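Our Trainer Proposal, or How We Spent September Arguing About Wings

So our group got the military trainer aircraft topic, which I was stoked about, having put it first on the form! The job was to sketch a replacement for a made-to-order jet trainer and defend it in front of Dr Dursun's panel. There were four of us: me, Baltasar Ortuño, Meifang Luo and Anqi Xiong.

We called our design the Flata (Anqi's idea, and it stuck before anyone could object). It's a two-seat, single-engine jet with a straight-ish wing and a pretty ordinary tail. Baltasar wanted something much pointier. We argued for most of an afternoon, then Meifang ran the landing numbers and the pointy wing came in 19 knots too fast over the threshold for a student pilot. He took it well, mostly.

I did the weights. Empty weight is 3000 kilograms, and I must have redone that spreadsheet 14 times, as every time somebody moved the fuel tank the centre of gravity wandered off behind the wheels. We ended up putting the avionics in the nose and making the fuselage a bit longer, and that finally behaved.

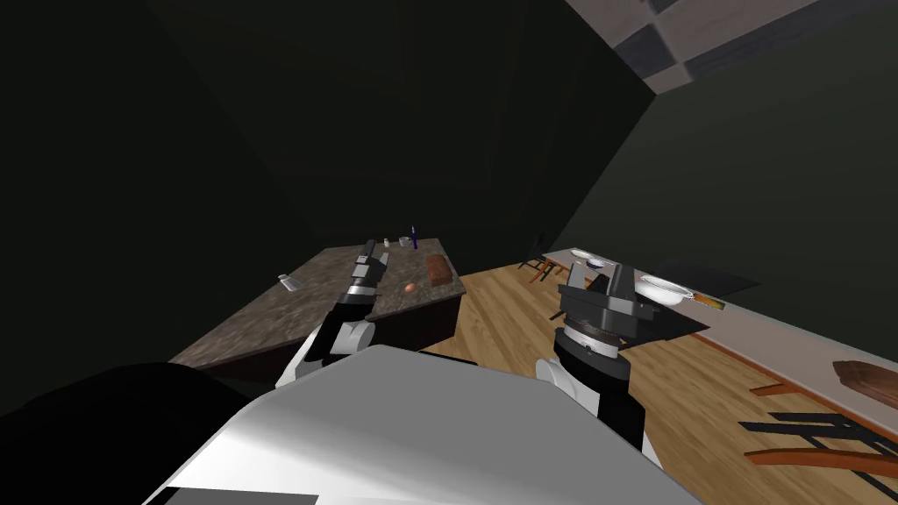
The back seat was the other headache. The instructor has to see over the student's helmet, so we raised it, and then the canopy got taller and the drag went up with it. Meifang reckons we could claw some back with a better fairing behind the canopy. We ran out of time to model one, so it's in the report as future work.

The panel gave us 22 out of 25 and told us our maintenance section was thin. Fair call, I wrote it at two in the morning.

Yuk-lan Ng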